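I've been counting down to the Kerwood Cup since March, and now the group stage is done I can finally sit down and write about it! If you don't follow club cricket in our corner of the world, this is a seven-team T20 competition, everyone plays everyone once, and the top two go straight to the final. No semis, no second chances. I love it.

Larkallow came into the last round needing a win and a decent run rate, and they got both. They were chasing 148 on a pitch that had been slow all afternoon, and at the halfway mark I would have told you it was gone. Then Benedita Salgado walked in at number six and started hitting the spinners straight back over their heads. Not slogging, just lovely clean hitting with a full swing of the bat. She finished on 61 and they got home with two balls left.
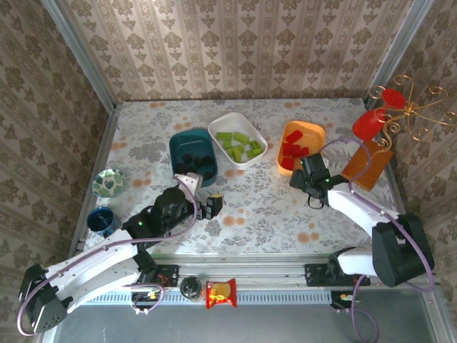 The crowd was listed at 2,000, easily the biggest I've been part of at that ground (last year's equivalent game pulled 800, and half of those left when the drizzle started). The bank on the far side was full by the toss. I ended up standing behind the sight screen for the first six overs, which is a terrible place to watch cricket, and I still had a great time.

Grevel are the other finalists, and they've looked like the best side from day one. Their opening pair scores quickly without ever seeming to hurry, and Quezada's left-arm swing with the new ball has been a treat. He bowled a maiden in the powerplay against Larkallow in round three! In a T20! I was texting people about it on the bus home.

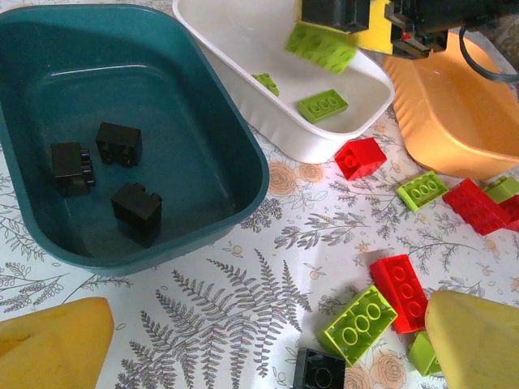 So how do Larkallow beat them? I've been moving field placings around in my head all week. My nephew got into it too, and we ended up arguing over where deep midwicket should go. My feeling is they have to see off Quezada's first two overs without losing a wicket, even if it means being 9 for none, and then go after the change bowlers. Please, please don't send a pinch hitter in first. They tried that in round three and he lasted four balls.

I'd also bring back the leg spinner, even though she went for plenty last time out. Grevel's middle order hasn't faced much wrist spin this season, and that short boundary is only on one side.

I've got my ticket and a lift sorted, and I'm taking the good folding chair this time.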